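House Rules for Robot Benches

Grirnbridge is a small place to have a robotics shop, and the one on its main road doesn't advertise. Divya Rao set it up to test handling routines for other companies, which send her a task and a list of conditions and get back a report. Much of her time goes into the conditions.

The shop's rulebook runs to 40 pages. It started as a single sheet taped inside a cabinet door, after two operators ran the same job on the same bench and came back with results that couldn't be compared. One had used a different table height. Neither had written it down.

"People want to talk about the arm," Rao says. "I want to know what was on the table and where."

The first section covers the bench itself. Anything added on top of the work surface has to be level and fixed so it can't creep during a run. Tracking markers lie flat and stay clear of the objects. If a marker is moved, even to wipe under it, calibration is done again and the new values go in the log. Hazard tape is replaced when the stripes wear through.

The second section is about people. Hands stay out of the reach area while the drives are live. Whoever resets the objects carries the enable key, and the arm can't be started from the console until that key is back in its slot. Slow mode is required for the first pass of any new routine, including one that worked fine on another bench.

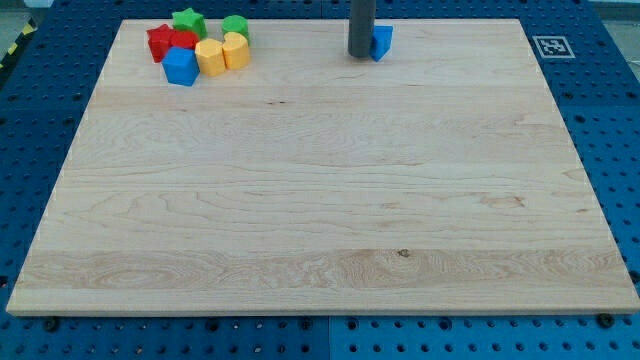

Objects get a section of their own. Each set has a fixed number of pieces, checked before the first run and after the last one. Sets with similar shapes must be listed by shape as well as color, so that a log entry saying "blue" doesn't leave anyone guessing. A piece that is chipped or sticky comes out of the set, and its replacement is noted by date.

Failed runs are kept. The log for a job code-named Tosto has 466 entries, and the drops and missed grasps sit in the same list as everything else. A client once asked for the bad ones to be taken out. Rao sent the whole file.

The current version took effect in June. The next one will change how operators record a manual stop, which now takes 8 fields on a form and often gets filled in late.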